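Cleline Sets Equipment Budget for Restroom Robot Trials

Cleline, the facilities contractor, has put out its equipment plan for the coming year, with one line that was not in the last one: robot arms for restroom upkeep. The plan covers simulation work first and hardware second. No arms will be ordered until the simulated trials are signed off in July.

The company looks after 124 restrooms in office buildings and transit stops. Restocking and wiping down are the two tasks it wants to cost. Both are short, both are repeated many times a shift, and both involve small objects on narrow surfaces next to plumbing that was never laid out with a machine in mind.

Vendton is supplying the simulation software under a one-year license. The current test room is a rendered restroom with a toilet, a paper stand on the tank lid and a Franka Emika arm working over it.

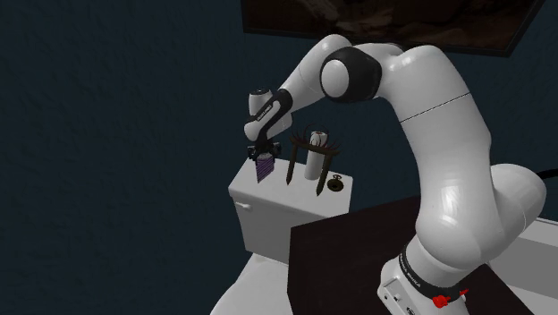 The license allows 2000 simulated runs a month. Cleline expects to use most of them on placement and pickup over the tank, where clearance is tight and a dropped item costs time. Runs are scored on three things: whether the item was gripped, whether anything else on the surface was moved, and how long the task took. A run longer than 80 seconds is counted as a failure whatever the result.

Base position is the other open question. A fixed mount is cheaper to buy and simpler to insure, but it commits one arm to one room. A wheeled base raises the unit price and adds charging space, which several of the older buildings do not have. The plan prices both -- the fixed mount as the default, the wheeled base as an option to be decided after the trials.
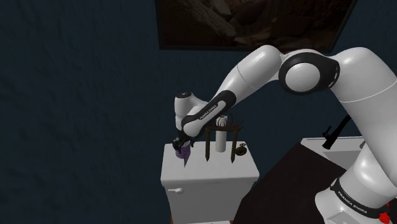 What the budget covers

Spending is split into two stages. The first pays for the software license, a workstation and 130 hours of engineering time from Kimaro, which is building the task set and will write the final report. The second pays for two arms, grippers, mounts, spare finger pads and operator training. Money for the second stage is held back and returns to general maintenance if the trials do not pass.

Grippers have their own line. Cleline had first planned to buy one type for all tasks, then asked Kimaro to test thin flat items as well as round ones before committing. A two-finger gripper is the low-cost choice, and replacement pads are easy to stock. The concern is wear, and simulation gives little help with that, so the plan sets aside a second full set of fingers for each arm.
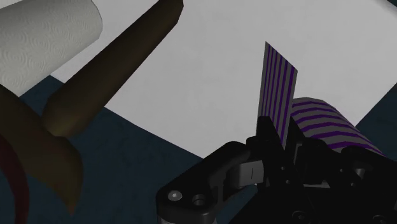
Paper goods are a separate matter. Meltilier, which supplies Cleline with rolls and towels, has been asked to provide dimensions and weights for its full range so that the models match what is on the shelf. Cleline says it will not change paper suppliers or roll sizes to suit the equipment.

Service contracts for the arms have not been priced. The company wants quotes with a four-hour response time and a fixed yearly fee, and will not accept per-visit billing. Quotes are due before the July review. Staffing levels are unchanged in the plan.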